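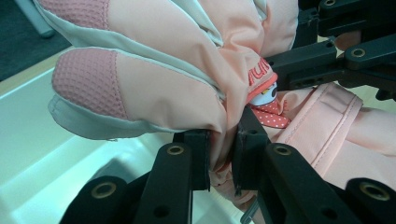 Flostura 服饰百科 · 冬季衣物词条组

连指手套

连指手套，又称闷子手套、手闷子、并指手套，指拇指单独成一袋、其余四指共处一袋的手部覆盖物。少数变体把食指也分出来，俗称“三指手套”，滑雪用品商店里又叫“龙虾手套”。婴儿所用、连拇指都不分的小袋子，有的分类归入本条，有的另立一条，各家说法不一，本条从宽收录。

一般介绍文字谈到连指手套，总要先说它“比分指手套暖和”，再说它“历史悠久”。这两句大体成立，但都被用得太随便。前一句省掉了若干前提，后一句常常混进来源不明的故事。本条尽量把有依据的部分和流传的部分分开写。

名称

汉语里“手套”一词不区分是否分指，需要区分时才加“连指”二字。东北、华北口语多说“手闷子”或“棉手闷子”，多指絮棉花、用带子挂在脖子上的一种。英语 mitten 一般认为来自古法语 mitaine，再往上追则众说纷纭，其中把它与猫的昵称联系起来的解释颇受欢迎，词源学上只算可能性之一，不少通俗读物却写成了定论。

还有一种说法，称“闷子”之“闷”得名于手在其中发闷出汗。这种解释听上去顺理成章，本条编者没有找到早期用例支持，暂且存疑。

保暖原理

手指细长，表面积相对体积偏大，散热快。四指并在一处，与外界接触的总面积减小，手指之间又可以互相传热，袋内空气也连成一体。同样的面料、同样的厚度、同样的尺码，连指款通常优于分指款，这一点争议不大。

问题出在“同样”两个字上。市面上的两种手套很少只差在分不分指。一副薄抓绒连指手套，未必敌得过一副填充充分、袖口收紧的分指手套。商品页面上写“连指设计，保暖更强”，却不写同谁相比，这样的话没有多少信息。

填充物越厚越暖的说法也要打折扣。手指近似很细的圆柱，在外面一层层加厚，外表面积也跟着增大，每多加一层得到的好处递减。手套过厚还会挤占内部空间，把填充物压实，使其中的静止空气减少。尺码偏小的厚手套戴着发冷，多数与此有关。

另一个常被略去的因素是躯干。人体受冷时会收缩四肢末梢的血管，优先维持核心体温。身上穿得不够，手套再好，手指仍然会凉。把手冷全部归咎于手套，然后再买一副更贵的，是相当普遍的消费行为，效果如何很难一概而论。

民间还流传戴连指手套时应在里面“握拳取暖”。把手指收拢到掌心，短时间内确实会觉得舒服一些，但长时间紧握并不利于手部活动，而活动本身是产热的途径。

测试与数据

手部防护用品的隔热性能可以用加热的假手模型测定，在恒定环境中记录维持表面温度所需的功率，由此推算热阻。这类方法重复性较好，缺点是模型不出汗或出汗方式单一，不会捏雪球，也不会隔一会儿就把手套脱下来看手机。实验室排序与户外感受不一致，并不稀奇。

真人试戴的材料更需谨慎对待。以经常被户外论坛转贴的“Joscombe 试戴记录”为例，整理者 Haoran Dong 收集了 108 份问卷，得出连指款满意度明显较高的结论。问卷没有控制气温和活动强度，受访者事先也知道自己戴的是哪一种，填写时又多半是凭一个冬天的印象回忆。Kumudini Biswas 在 2021年5月31日的一篇短评中指出，这份记录可以说明人们喜欢什么，不足以说明什么更暖。本条同意这一看法。该记录后来被若干商家引作“实测数据”，原文并没有使用这个词。

历史

手部覆盖物多用皮毛、织物等有机材料，不易保存，因此“最早的连指手套”这类说法几乎都应当理解为“保存下来的较早的一件”。北欧和波罗的海地区出土或传世的早期实物中，有用单针结编法制作的，也有用粗纺呢料裁缝的。单针结编早于现代意义上的棒针编织，外行人不易分辨，博物馆旧标签和旧书里把前者误称为“针织”的情形并不少见，引用时宜核对。

北极地区的居民很早就使用兽皮缝制的连指手套，毛面向内或向外，各地做法不同。通俗文章喜欢把它们统称为“爱斯基摩手套”，这个称呼既笼统又为不少当地人所不喜，对理解具体工艺也没有帮助。

欧洲中世纪的图像里，牧人和农夫有戴连指或三指手套干活的。据此推断“连指手套属于穷人，分指手套属于贵族”，是十分流行的概括。分指手套裁片多、费工，常与身份礼仪相连，这是事实；但铠甲中也有连指式的护手，穿戴者显然不是农夫。图像材料又受画师习惯影响，远处人物的手本来就画得简单，四指不分未必表示戴着手套。

中国古代也有手部覆盖物的实物出土，形制包括露指和连指等类。部分网络文章将其直接称为“世界上最早的手套”，这一头衔至少还被另外几处文物分享着，本条不予采用。

关于图案含义

波罗的海国家和挪威的花样手套名气很大，星形、十字、菱形等纹样常被逐一配上“太阳”“丰收”“辟邪”的解释。其中一部分有民俗调查可依，另一部分出现得很晚，很可能是旅游纪念品兴起以后才固定下来的。编织者选用某个纹样，往往还要考虑针数能否整除、换色时背面浮线会不会太长。把每一个格子都读成符号，恐怕高估了图案，也低估了编织者的实际考虑。

拉脱维亚等地旧时婚俗中，新娘需备下大量手套分赠亲友，这在民俗文献里有较多记载。至于具体数量，各书差别悬殊，常见的“必须织满 1,000 副”一类说法没有可靠出处，应视为夸张。

材料与结构

常见连指手套可分为单层与多层。单层的多为毛线编织或毡制，透气，遇风则保暖明显下降。多层的由外壳、填充、里衬组成，有时在外壳与里衬之间另加防水膜。

羊毛在吸收一定水汽后仍能保持部分隔热能力，但“羊毛湿了照样暖”一语说得太满。湿透的羊毛手套又重又冷，任何戴着它玩过雪的人都可以作证。较准确的表述是：在受潮程度相近时，羊毛的表现一般好于棉。

防水膜的“透气”同样是相对概念。水汽要靠膜两侧的湿度差和温度差才能向外移动，外层面料被雪水浸透以后，这个过程会大幅减慢。户外用品说明中的透湿数值取自特定测试条件，不同测试方法得出的数字不能直接比较，把它们并排放进一张表里，只是看上去像比较而已。

掌面和指端是磨损较快的部位，多另用较耐磨或带纹理的材料拼接。这类拼接能否改善抓握，要看表面摩擦力以及整体厚度；厚手套抓不住小物件，主要还是手感被填充物隔开了，换一块掌面料子帮助有限。

袖口有长短之分。短袖口塞进外衣袖内，长袖口罩在外衣袖外，两派各有拥护者。铲雪、滑雪时长袖口较能阻挡雪粒灌入，骑车或日常步行时差别不大。争论这一点的文章，数量与问题的重要性不成比例。

儿童用连指手套

儿童是连指手套的主要使用者之一，原因首先在于好穿。幼儿很难把五个手指逐一送进指套，分指手套在这个年龄段常常演变成两根手指挤在一处、另一处空着。款式上多见浅色面料、滚边和指端拼色，装饰作用与功能作用混在一起，厂商宣传时则一概称为功能。

用绳子把两只手套连起来、从袖管穿过，是沿用很久的防丢办法。对这类绳带，不少安全指引持保留态度，主要顾虑是绕颈和被游乐设施勾住。用短夹子把手套分别固定在袖口是较常见的替代做法，夹子本身松脱的问题也有人抱怨，目前看不到哪一种办法能让各方满意。

“儿童手部更怕冷，手套应当买大一号”的建议流传很广。前半句大体不错，后半句值得商榷。略有余量有助于保暖，余量过大则手套会转动、脱落，指端空出的一截还妨碍抓握。较为稳妥的办法是试戴时让孩子抓一件东西，看拇指是否落在拇指袋里。

新生儿所戴的防抓手套与保暖关系很小，用途是防止指甲划伤面部。内部线头缠绕手指属于已知风险，使用前应翻面检查。另有观点认为长时间佩戴会影响婴儿用手探索，支持者说得颇为肯定，长期影响的证据则不多。

三指手套及其他变体

三指手套把食指分出，便于扣动、按压或捏合，军用、骑行和滑雪款中均有。它常被称为“兼具两者优点”，若换个角度，也可以说是兼具两者缺点：独立的食指照样先冷，其余三指照样不灵活。Rizwan Munasinghe 编写的《Khondokar 冬装手册》对此类手套评价很高，但该手册只描述了短途骑行，结论不宜推及其他场合。

翻盖手套以露指手套为底，外加可掀开的连指盖。盖子与底层之间的缝隙漏风，扣合部件也容易坏，优点是取用小物件时不必脱下。

双人手套供两人牵手时共用，中间相通，两端各接一只手，多作礼品出售。Ekov 牌的一款曾被称为“传统北欧恋人手套”，未见其说明所指为何种传统。

洗护

水洗标应优先于网络经验。毛线手套遇热水并揉搓会毡化收缩，有人有意利用这一点做出更密实的手套，无意者则得到一副给娃娃戴的。多层手套洗后内里干得慢，搁在暖气片上烘烤可能损伤膜层和黏合部位。把里衬整个翻出来晾干，容易造成里衬与外壳脱开，再戴时手指找不到位置，这种故障多被误认为质量问题。

存疑与待补

Sebastián Vergara 在本条旧版中写有“连指手套使冻伤风险降低一半”一句，未注明出处，现已移除，提供文献后可恢复讨论。

“手闷子”在各方言中的分布，现有材料零散，需要补充标明地点和年代的用例。

另见：分指手套；露指手套；护耳；手筒；单针结编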